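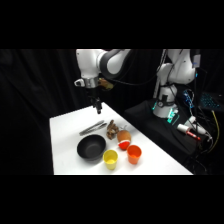 Hard water spots on drinking glasses, what do you all do?

marigold_porch
Joined June 2022

Hi everyone, long-time reader and finally brave enough to post! We moved to the Lernetti side of the valley and I knew the water was hard, but I had no idea what it would do to my glasses. I have a set of plain tumblers from Skanel, nothing fancy, and after a month they look like somebody breathed on them and they stayed that way. The water report says 285 parts per million, which my neighbor says is on the gentle side for our street (bless her). I've been running Kan tablets in the dishwasher and filling the rinse aid every time the light comes on. Before I go out and spend money on something, is there anything I should try first?

oldkettle
Welcome! Plain white vinegar, warmed up a little, in a dishpan. Lay the glasses on their sides and leave them for a good half hour, then rub with a soft cloth and rinse. If the cloud comes off, it was minerals and you're in luck. If it doesn't, the glass itself is etched, and I'm sorry to say no amount of soaking will bring it back. I lost my mother's iced tea glasses that way and I still think about them.
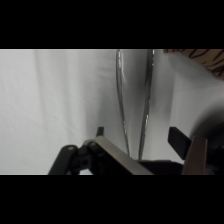 Hold each one up to a window once it's dry and look at the rim and just below it, where the spots like to hide. If you only check the bottoms you'll think you're done when you aren't. And please don't use the green scrubby side of the sponge, however tempting it gets.

tumbleweed_b
I'm going to disagree a bit with oldkettle. Vinegar is fine once in a while, but I wouldn't make a weekly habit of it, and I'd never leave it sitting in the dishwasher with the rubber seals. Citric acid powder does the same job and doesn't make the kitchen smell like a pickle jar. One spoonful in warm water. A bag of Ultix lasted me until July of the next year.

oldkettle
I've used vinegar weekly for longer than I care to say and my seals are fine, but I'll grant you the smell. My husband leaves the house.

fennel_and_rye
Has anybody mentioned too much detergent yet? With soft water that's usually what does the etching, so if marigold ever puts in a softener she should cut way back. The installer quoted me 989 for ours, then 600 for the smaller one, and we went with the smaller one and have been happy — though the glasses I'd already ruined stayed ruined.

tumbleweed_b
600 is a good price. Ours was closer to 1000 and it takes up half the laundry room.

marigold_porch
You are all so kind! I did the vinegar soak this morning on four of them and three came out bright as anything. The fourth still has a rainbow sort of haze near the top, so I suppose that one is etched. It can hold pencils. I'll try the citric acid on the rest and see if I can tell a difference, and I'm going to wash the good ones by hand for now.

fennel_and_rye
Dry them right away with a cotton towel if you do. Air drying is where half my spots came from.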